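Forums > Handhelds and Grippers > Maintenance
Home | New posts | Rules | Search | Log in

Finger ridges on a hand-held gripper: replace or re-seat?

mquintero_bench
Second Herthorpe unit, 113 hours on the fingers. It drops thin handles. The Tello guide says swap the blue inserts at that age. I'm not convinced, a pair costs 23 dollars and the teeth look fine to me. Spoon in the fingers, on the cutlery job:

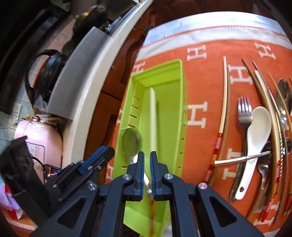
Reply #1 – collado_f
One held spoon proves very little. What does it do over 20 picks? And did you check the screws at the finger bases before blaming rubber, or plastic, or whatever Kustach molds those out of this year?

Reply #2 – nayeli.l
Disagree with Fulgencio on the screws. Mine were tight and it still slipped. Washed the ridges with dish soap and an old toothbrush, left them overnight, and that was the end of it. I do it every September now whether they need it or not.

Reply #3 – collado_f
So you cleaned it once and now it's a schedule. Did you measure anything before and after?

Reply #4 – nayeli.l
No. It stopped dropping forks, that was enough for me.

Reply #5 – mquintero_bench
Screws checked, all four. One at a finger base took a little turn – maybe that's it, maybe not. I'll wash the ridges next, as a separate step, so I know which one did what. Not buying inserts until both are ruled out.

Reply #6 – benjie_j
The hour figure in that guide was written by people who sell inserts. Just saying.

Holto Bench Forums | Contact the moderators | Back to top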